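Leka Darts Outreach: Progress Report to the Okano Fund
Reporting period: January to June

Summary
The grant pays for darts equipment and coaching in community halls in and near Nendisow. At the end of this period, 8 of the 13 halls in the plan have boards up and a weekly session running. Three more have agreed to a start date in the fall. The last two are still waiting on insurance paperwork from their landlords.

Equipment
All bristle boards and surrounds have been bought. We switched from the Illa 24-gram steel-tip sets to the lighter Illa sets after the first month, as many of the younger players found the heavier barrels hard to control. The supplier took back the unopened sets and charged us only for shipping. Spare flights and stems are going faster than planned, and we have moved a small amount from the travel line to cover them.

Throw lines are now marked with fixed strips at every active hall except Nendisow South, where the floor is shared with a dance class and we use a roll-out mat. The mat slides on the polished floor. A heavier one is on order.

Coaching
Six coaches have finished the safeguarding course and the basic scoring course. Sessions run for 90 minutes, usually starting at 6:30 p.m. The first half is practice and the second half is short matches, mostly 301 with a straight start. We had planned to teach 501 from the beginning, but the games ran too long for new players and people at the back of the line lost interest.

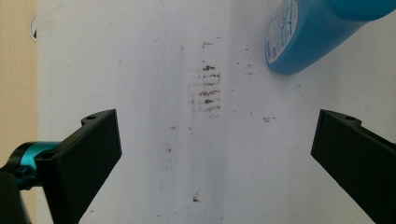
Brown marks and specks on a white surface.

Attendance
Numbers were steady through the spring and dropped in May, when the evenings got lighter. Two halls moved to a later start and got most of their regulars back. Women and girls are still a smaller share than we want – the one women's session, at the Leka hall, is full and has a waiting list.

Budget
Spending is slightly under plan. The unspent part is coaching pay for the halls that have not opened yet, and we ask to carry it into the next period.

Next period
Open the three fall halls. Settle the insurance question with the other two, or propose replacements by October. Add a second women's session. Hold the first match day between halls in November, using the scoring sheets already sent to the Fund.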